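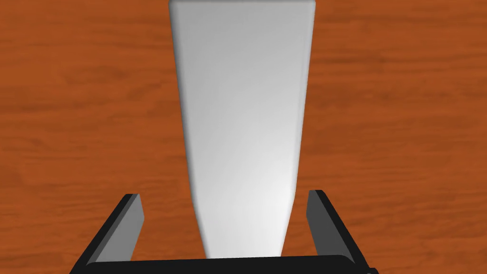
Lekora
July 14, 2021

1/ Lekora today opens the simulated portion of the Sido grasping set to outside research groups. The release holds 1207 episodes. Each one records a single attempt by a parallel gripper to pick up an object from a wooden tabletop.

2/ All views in this portion are rendered from the wrist, looking out past the fingers. Objects were kept plain on purpose. A white block with no label or marking gives the learner shape and shading to work from, and little else.

3/ We draw attention to the frames in which the gripper is open and straddles the object, with a gap on either side. Earlier versions of Sido held too few of them. Models trained on those versions tended to close early.

4/ Of the 1207 episodes, 1000 are for training. A further 136 are for validation. The remaining 71 are held back for testing and will not be published.

5/ Failed attempts have been kept and are marked as such. Groups that wish to train on successful grasps only may filter by the outcome field. We ask that any paper using the set state which choice was made.

6/ Labels were checked by 2 reviewers working apart. Where they disagreed, the episode was sent to our partners at Wattanapong for a final decision.

7/ Recordings from the physical arm at the Festunico site are not part of this release. They are still under review and will be announced separately.

8/ Requests for access should come from an institutional address and name the person responsible for storage. Groups that applied in April do not need to apply again.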